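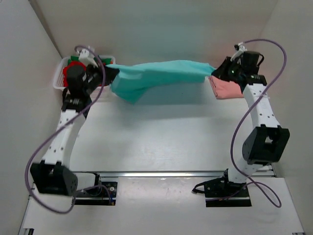
The Towel That Lasts Forever, and Other Promises

By Ronja Magnusson

Search the magazine Enter keyword Go

The pack I bought in March says the cloths inside will survive "a lifetime of washing." It doesn't say whose lifetime. Tralia, the company that sells them, told me by email that the phrase was "aspirational," a word I've learned to hear as a small cough.

Household cloths used to be a dull purchase. You cut up a bath towel when it went thin in the middle, and when the rag went thin too, you threw it out. Now there's a wall of them at the store, sorted by color and by room, and each one makes a claim that would embarrass a mattress salesman. Bosska prints a wash count on the sleeve of its kitchen towel: 110. I asked how the number was reached. The towels had been washed 110 times, I was told, and were still towels at the end.

Fair enough. But a wash count says nothing on its own. How hot was the water? Was there anything on the towel first – bacon fat, say, or floor wax? Did it go through a dryer, which is where most fabric in this country goes to get old? The reply to those questions was a link to the product page, where I had started.

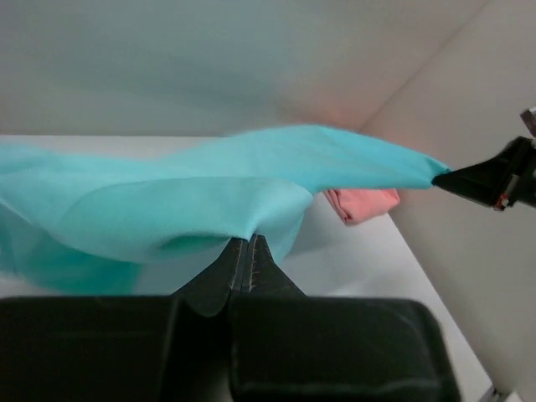
My own test was crude and I won't dress it up. I used three brands in my kitchen for a season, washed them with everything else, and kept two old cotton rags going alongside. The cheap Drornley cloth shed lint on my glasses from the first week and never quit. The Bosska got stiff, though I'm a heavy hand with detergent and that may be on me. The Tralia was pleasant to use and picked up a coffee stain that's still there. The cotton rags did what rags do. They were slower on a wet counter and better on a hot pan handle.

Then there is the color business. Blue for glass, green for the kitchen, pink for the bathroom. Professional cleaners do have a good reason to keep their cloths apart, since one person may do a dozen sinks in a shift. I have one sink. A color system sold to me looks a lot like a way of selling me four cloths, and I notice the packs rarely come in a single shade.

Myklebust, a smaller maker, is at least modest. Its label gives the fiber content and a washing temperature, tells you to skip the fabric softener, and stops. I called to ask how long the cloth should last. The woman who picked up thought it over and said it depended what I did with it.

I bought a pack. The lint question is still open, and so is the matter of what ends up going down the drain with the wash water, which none of the four labels mentions.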